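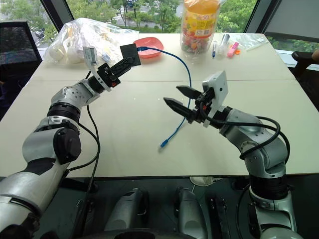
The sorting of cables at the Triltthorpe house was completed on 18th August, having been under consideration since the spring. The work was carried out at the white table, which was kept mostly clear for the purpose, with items awaiting a decision confined to the far edge. The blue USB cable was dealt with while still plugged into its small square black unit, and was laid out across the table top so that its length could be judged. A shallow coral-pink bowl and a large clear plastic bag of sundry small goods were kept at the back.

Readers of the July entry will recall that the cables had previously been stored in a Premard drawer unit in the hall. This arrangement is no longer considered satisfactory. The lower drawer had ceased to close, and two chargers belonging to appliances disposed of before the move from Kermani were found at the bottom of it.

The following procedure has been adopted. Each cable is straightened, wiped with a cloth and coiled loosely to the width of a hand. It is then secured with a paper tie and labelled with the name of the appliance it serves. Ties were purchased in a packet of 100, of which 84 remain. Cables which could not be matched to any appliance have been placed in a shoe box, where they will stay for 20 days before being taken to the recycling point on the Lomotitz road.

It should be noted that wire ties were tried first and were found to mark the softer cables. Their use has been discontinued.

The Premard unit has been emptied and will be offered for collection once the runner on the lower drawer has been refitted. The matter of the spare adaptors is deferred to a later entry, as is the cupboard under the stairs.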